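Home | Forums | Cricket | Scores | Members | Log in

Is the Muvilville follow-on decision costing us games?

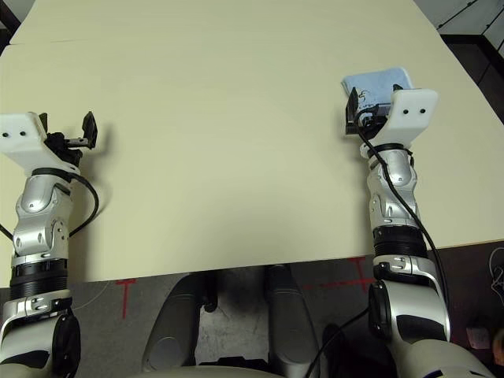
Original post

covers_drive
Posted February 20, 2018
Second time this season we bowled a side out cheaply, had a lead of 201, and the captain chose to bat again. Rillis were finished. They had two bowlers who could barely stand up and a tail that starts at seven. We batted until tea, set a target they were never going to chase, and then ran out of time with two wickets to get. Draw. Five points dropped.

I think you enforce it every time with a lead like that. What do others think?

Replies

longleg_left
Disagree. Our attack had already bowled most of two days. We only have three seamers and one of them is coming back from a side strain. If you enforce it and Rillis bat for a day, you have no bowlers left for the Antal match.

covers_drive
They were never going to bat for a day. They lasted 47 overs the first time.

longleg_left
On a pitch with some grass on it. It had flattened out by then. Look at how many we made in the second innings without much trouble.

Memico_fan
Rillis supporter here. We were very happy when your openers walked out again. Our number three had a bad hand and would not have batted before the last day if he could help it. The extra session helped us a lot.

offbreak756
The problem was the declaration. Batting again was fine. Batting again until tea was too slow. We were scoring at under three an over with a big lead and wickets in hand. Declare an hour earlier and we win.

covers_drive
I can go along with that, but you still give away overs you didn't need to give away.

square_turner
Same thing happened against Antal in July a couple of years back. We did enforce it that time, they made 400 and something, and we were hanging on at the end. I was at the ground. People have short memories.

longleg_left
Yes, I had that match in mind. The crowd was given as 2,000 and I think half of them went home thinking it was won.

offbreak756
That Antal side had a proper middle order. This Rillis side doesn't. You can't use the same rule for both.

Memico_fan
Thanks for that.

offbreak756
You're bottom of the table, mate.

square_turner
Does anyone know if the seamer is fit for the next one? If he isn't, I would play the second spinner and bat first if we win the toss.

longleg_left
Club page says he bowled in the nets but no decision yet. I wouldn't risk him. Agree on the spinner, not sure about batting first. It swings there until lunch.

covers_drive
Bowl first, get a lead, enforce the follow-on.

3,859 views | 12 replies | 6 shares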